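# Seven Hours in a Room That Isn't There

Quarter past six in the morning, Wiststead. Lights off in the hall, one monitor on. Annick Caron is already at it - headset pushed up, coffee on the floor by her foot, left hand on the controller.

She is picking things up. Putting them down. Picking them up again. None of it is real, and all of it gets saved.

The job is called Brireder. The aim is simple to say. Teach an arm to handle small stuff on a table by showing it how a person would do it, again and again, in simulation first. Each try is an episode. Each episode gets a tag: good, bad, or "ask Said."

Said is Said Benmoussa, who built the rooms. He sits across from Caron and talks fast, mostly about tables.

"People want to talk about the model. Fine. Talk to me about the table," he says. "If the table is always in the same spot, the arm learns the spot. It doesn't learn the table."

So things move. The view tips a few degrees, the walls change color, the furniture gets swapped out. Benmoussa keeps 24 room layouts going and throws one out whenever he gets sick of it. The textures are rough and he knows it. Nicer ones slowed the whole thing down, and Caron was waiting on the screen between tries, which she hated.

Her target is 300 episodes a day. She has hit it twice. On the day I visit she stops at 167 and says a word I can't print.

What goes wrong? Small things. A grip that closes a hair too soon. A piece nudged off line, then chased across the table. Flat objects are the worst, she says - nothing to get hold of, and your eyes lie to you about the height. She watches the shadow instead. Everybody who does this for more than a week ends up watching the shadow.
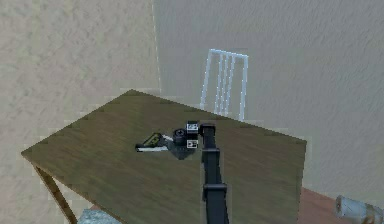
*A simulated tabletop: the gripper beside a yellow-and-black object and a thin white strip.*

The bad tries matter too. Early on the team threw them out, and the first model they trained was smooth and sure of itself right up until it missed. Then it just sat there. Squeezing air. It had never seen anyone miss and go back for it.

Now Caron fumbles on purpose, maybe one time in ten. Comes in crooked, stops, backs off, tries agian. "It's acting," she says. "Bad acting. My shoulder knows the difference."

The shoulder is a problem. Sessions used to run all morning without a break. Brunet, the small firm that pays for the project, sent over a better chair and a rule about rest. She likes the chair.

Lunch is sandwiches at the desk. Benmoussa plays back the morning at double speed and eats with one hand. He wants to see hesitation, he says, places where the arm hangs there and does nothing. Too much of that and the model picks it up like a bad habit. He cuts nine episodes before he finishes the sandwich. Caron argues for two of them. Gets one back.

Next up is Flilen, the real bench downstairs, where the same tasks get run with an actual arm. That starts in November if the wiring is done. Nobody at the desk will bet on how much carries over. Benmoussa says less than they'd like. Caron says she wants to feel somthing push back for once.

She pulls the headset down. New room, new table. Try 168.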